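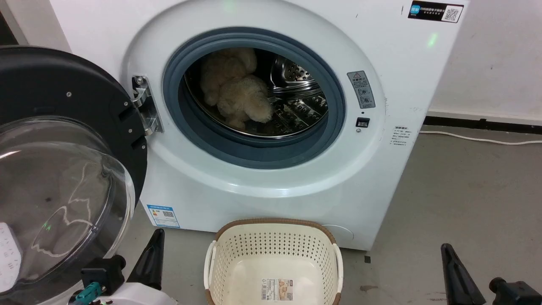 Flokcombe (home robot)

Flokcombe is a two-armed household robot assembled in the Pirton shared workshop, a members' workshop with a good pillar drill and a poor kettle. It was built to take things out of a washing machine, a job most people finish in less time than the robot needs to start up. The name has no agreed origin.

Background

The build grew out of an older Pirton project, a single arm known as Roltance, which could pick up a sock but had nowhere to put it. Members voted for a second arm in April. The parts budget was set at 800 pounds and 784 of it was spent, a result still mentioned at meetings by those who had forecast otherwise.

Construction

Each arm ends in a gripper with two long fingers that open and close in parallel. A small camera sits at the wrist, where it sees the fingers very well and everything behind them less well. Early fingers were too short to get past the rubber gasket of a front-loading washer. The present set is the 11th version, and the files for the previous ones are kept in a folder called "final".

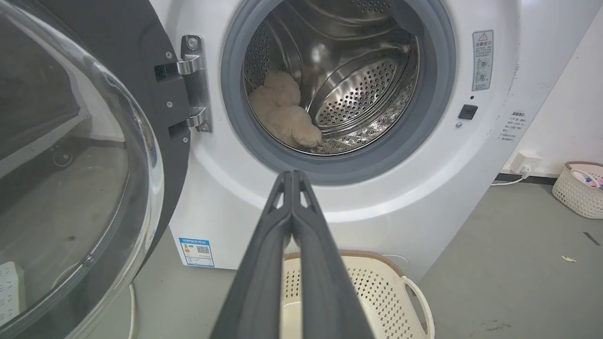
Gripper fingers in front of the open washer, with the teddy bear in the drum.

Control software is largely the Hoàng package, a set of arm-handling scripts passed between hobby builders. Its manual is brief and assumes the reader wrote it.

Test load

The standard test load is a plush toy. It is soft, forgiving of a bad grip and awkward to hold, as it has limbs in several directions and the fur hides where the body begins. Towels were tried first and dropped from the programme after one was wound round a wrist joint.

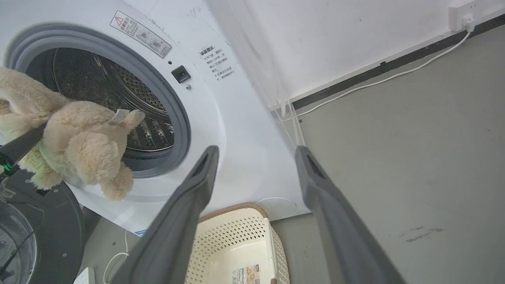
Plush toy held in one gripper at the drum opening, the other gripper open in the foreground.

A run is scored on whether the toy ends up in the laundry basket. Members disagree over whether a leg hanging over the rim counts, and the rule sheet dated 27 March 2021 settles the matter in 2 places, differently.

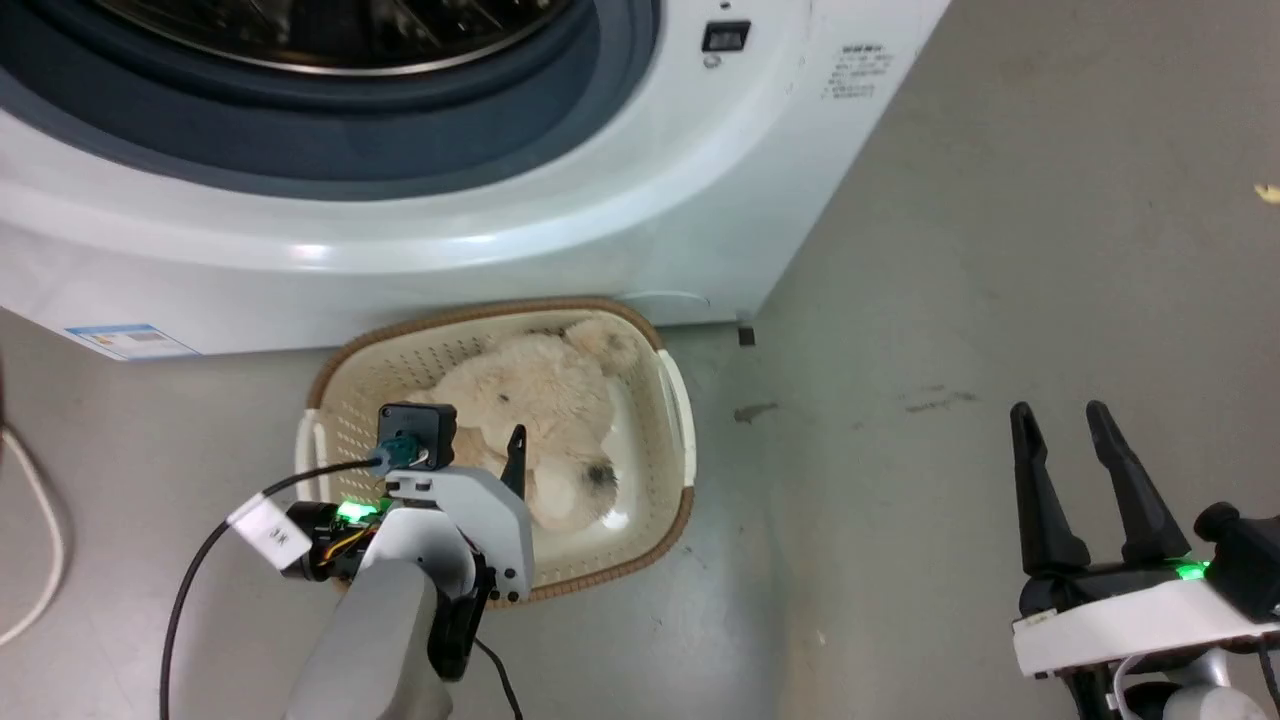
Scoring aside, the basket has caused more trouble than the washer. It is light, and an arm that brushes the side can push it along the floor, after which the robot goes on serving the old position with great care. Proposals to weigh it down with a brick remain under discussion.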